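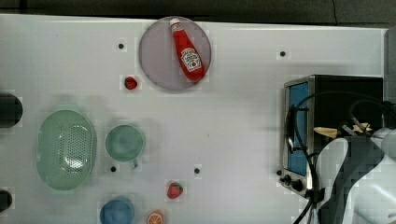

Brunard play kitchen, the tall one with the hood. Three months in, two kids, one small apartment. Quick notes before pickup.

Assembly
Budget an evening. 206 screws, dowels and cam locks in one bag, not sorted. Why. Instructions are drawings only and step 9 shows the back panel the wrong way around, so I did it twice. Use your own screwdriver, the little key they include rounds off. Pilot holes mostly lined up. Two didn't.

Size and weight
Counter height is good for my 3 year old, a bit low already for the 6 year old. He kneels, doesn't care. It's heavy enough that it hasn't tipped, but strap it to the wall anyway, the strap is in the box under the cardboard insert. I nearly threw it out.

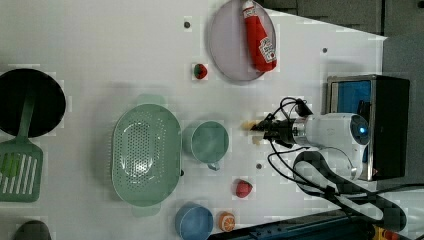
Doors and hinges
Weak spot. Oven door was sagging by February. Tightened it, sagged again. Wrote to Sindel, the shop I bought from, and somebody called Kalkidan Moges sent new hinges with no argument and no photos needed. They came in a padded envelope with longer screws. Holding so far. Fridge door is fine, its magnet is almost too strong for the little one.

Storage
Not enough. One shelf, one shallow cubby under the sink, and that's it for everything the kids own in the way of pretend food.

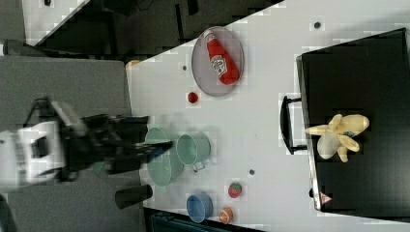 So it all ends up in the oven and then the oven won't close, see hinges. I put a bin next to it. A second shelf would of fixed this and there is definetly room for one.

Noise
Knobs click. Loudly. There's a battery burner that hisses, we took the batteries out on day two.

Cleaning
Wipes down ok. Marker does not come off the counter, crayon does. Sink lifts out, nice touch.

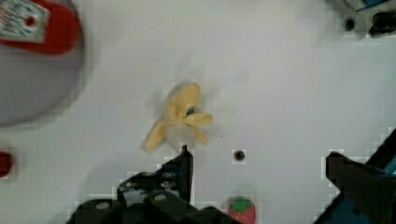 Price
I paid 289 on sale, it's 325 now. The Mota at 575 is prettier and has proper metal hinges, my sister has it, but I can't say her kids play with it any more than mine do. At 325 I'd still buy the Brunard, just order the spare hinges with it.

Four stars. Would be four and a half with that shelf.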